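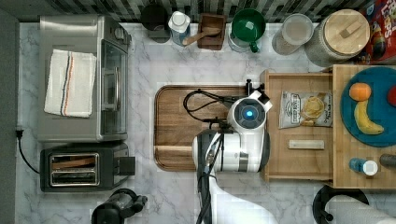 台所の木の面を拭くとき、人は木目の向きに従って手を動かすのだろうか。

多くの回答者は従うと答えた。ただし、その答えは面の広さと、面の上に付いている金具の有無によってかなり変わった。

本章では、この結果をまず質問紙の回答から述べ、次に訪問のときの聞き取りによって補う。前章で説明したように、質問紙はAgbayani地区の集合住宅に1000部配布し、そのうち975部を有効な回答として扱った。無効としたものは、記入が途中で終わっているもの、および台所に木の面がないと記入されたものである。回答は7段階の尺度によって求め、1を「まったく当てはまらない」、7を「非常によく当てはまる」とした。集計の方法は共著者のGuoqing Kongが決め、筆者が別に計算した結果と照合した。

3.1 拭く方向についての自己報告

質問紙では、調理台、まな板、戸棚の扉、食卓の四つについて、それぞれ「木目に沿って拭く」という文への同意の程度をたずねた。同意が最も強かったのは食卓であり、次が戸棚の扉であった。まな板では同意が弱く、「方向を考えたことがない」と欄外に書いた人が少なくなかった。まな板は拭くものというよりも洗うものである、と書いた人もいる。この区別は、質問紙を作った段階では筆者らが十分に考えていなかった点である。日本語の「拭く」と「洗う」の間には、水の量だけでなく、物を持ち上げるかどうかという違いも含まれているように思われる。固定された面は拭き、動かせる物は洗う。大きくて重いまな板はこの二つの中間にあり、台の上に置いたまま拭くという回答も、流しに運んで洗うという回答も見られた。

年齢による差は小さかった。これは予想と異なる。予備調査では、年齢の高い人ほど木目の向きを意識すると答える傾向があったからである。予備調査の対象者は木工教室の参加者を多く含んでおり、その偏りが現れたものと現在は考えている。

塗装の種類による差は明らかであった。オイル仕上げの面をもつ家庭では、木目に沿って拭くという回答が強く、樹脂の塗膜をもつ家庭では弱かった。オイル仕上げの家庭の多くは、地区内で販売されているRokiventのオイルか、Skiltlowのワックスのどちらかを使っていると記入した。製品の間の比較は本研究の目的ではないので行わない。塗膜の種類を知らないと答えた家庭も多く、その場合の回答は樹脂塗装の家庭の回答に近かった。知らないということと、特別な手入れをしていないということは、同じ家庭に重なりやすいのであろう。

3.2 目に見える木目と手で感じる木目

自由記述を読むと、回答者が「木目」という語で指しているものは一つではなかった。ある人は色の縞を指し、ある人は表面の細かい溝を指している。色の縞は塗膜が厚くても見えるが、溝は塗膜の下に埋まってしまい、指では分からなくなる。したがって、光沢の強い面では、目には方向があるのに手には方向がないという状態が起こる。このような面について、回答者の意見は分かれた。「見た目に合わせて拭くほうが気持ちがよい」という記述がある一方で、「つるつるしているので円を描いて拭く」という記述もあった。

訪問のときには、回答者に乾いた布を渡し、食卓を普段のとおりに拭いてもらった。渡すときに「木目」という語は使わないようにした。木目に沿って拭くと質問紙で強く答えた人でも、最初の動きは円であることがあった。面の端に近づくと動きは直線になり、その直線は木目よりも面の縁に平行である場合が多かった。食卓の天板では、長いほうの縁と木目の方向がふつう一致しているので、二つの要因を分けることができない。この点は筆者らの方法の限界であり、縁と木目が直交する面を使えば、もう少しはっきりしたことが言えるはずである。

また、縞の色の差が大きい材では、汚れが見えにくいという意見が繰り返し述べられた。とくに濃い茶色の材では、油のはねた跡が縞の一部のように見えるという。ある回答者は、斜めから光を当てなければ汚れが分からないので、夜の7時を過ぎてから照明を一つだけつけて拭くと話した。明るい材ではこのような工夫は報告されなかった。濃い色の材の家庭では、拭く回数が多いのではなく、一回の時間が長いという傾向があった。見えないものを拭くためには、面の全体を順番に通らなければならず、そのときに木目の縞が道しるべとして使われるのかもしれない。これは推測であり、今回の資料だけでは確かめられない。

木目の方向と、それに交わる部材との関係を、図3に示す。縞は横に長く走り、黒い棒状の部材は縦に通っている。このような配置では、縞に沿って動かした布は、部材のところで進路を変えるか、止まることになる。

図3 横方向に走る木目と、これに交わる黒い棒状の部材 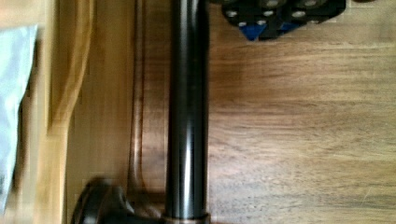
3.3 金具のまわりの拭き方

戸棚の扉についての回答を詳しく見ると、取っ手の形が拭き方に影響していることが分かった。小さなつまみの付いた扉では、回答者はつまみを避けて拭き、最後につまみだけを別に拭くと答えた。長い棒状の取っ手の付いた扉では、取っ手の裏側と扉の面との間の狭いすきまが問題となる。このすきまに布を通し、両端を持って引くという人がいた。指に布を巻いて入れるという人もいた。すきまを拭かないと正直に書いた人もおり、その理由として最も多かったのは、見えないからというものであった。

筆者らは、取っ手の向きと木目の向きが同じ扉のほうが、拭き残しが少ないと予想していた。しかし、聞き取りの結果はこの予想を強く支持するものではなかった。取っ手が木目と平行であっても、取っ手の根元の部分では布が引っかかり、そこで動作が一度切れる。動作が切れた後に、前の線の続きから始める人は少なく、多くの人は扉の上の端に戻って始めた。その結果、根元より下の部分は、上の部分よりも通る回数が少なくなる。

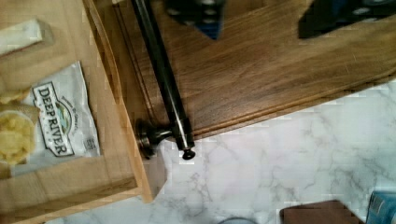 根元の下に残る汚れについては、回答者自身も気づいていることが多かった。ある家庭では、年に一度、5月に取っ手を全部外して洗うという。外したときに、取っ手の下の木の色がまわりと違っていたので驚いた、と話してくれた。同じような色の違いは、オイル仕上げの扉をもつ別の家庭でも報告された。オイルを塗り直すときに取っ手を外さないために、その部分だけが古い状態のまま残るのである。樹脂塗装の扉では、色の違いについての報告は得られなかった。

扉の縁に段や溝の飾りがある場合には、もう一つ別の事情が加わる。飾りの縁には、枠の四辺に沿った方向がある。回答者の多くは、まず中央の平らな部分を拭き、次に縁を一周すると答えた。縁を拭くときには、木目のことは考えないという。ここでは溝の形が布の進む方向を決めており、縦の辺でも横の辺でも、布は溝の中を進む。油を使う料理が多い家庭では、縁の下の辺にほこりと油が混ざって固まり、布では取れないので、竹の串や古い歯ブラシを使うという答えがあった。これらの道具の使用は、質問紙の選択肢には含まれていなかった。

3.4 自己報告と実際の動作の差

以上の結果を合わせて考えると、「木目に沿って拭く」という回答は、実際の動作をそのまま表しているとは言いにくい。回答者は、そのように拭くべきであるという知識をもっており、質問紙ではその知識に基づいて答えた可能性がある。この知識の出所をたずねたところ、親から聞いたという人と、塗料の缶の説明で読んだという人がいた。前者は食卓について、後者は自分で塗り直した面について、その知識を使っていた。

Skoltari地区で行った小さな予備的な聞き取りでも、同じような差が見られた。ただし、この地区では樹脂塗装の台所が大部分であり、Agbayani地区の結果と直接に比べることは適当でない。Kongは、二つの地区の差は塗装よりも住宅の築年数によるのではないかと指摘している。築年数は質問紙の項目に入れていなかったため、この指摘を検討することはできなかった。次の調査ではこの項目を加え、まな板についての質問も「拭く」と「洗う」に分けてたずねる予定である。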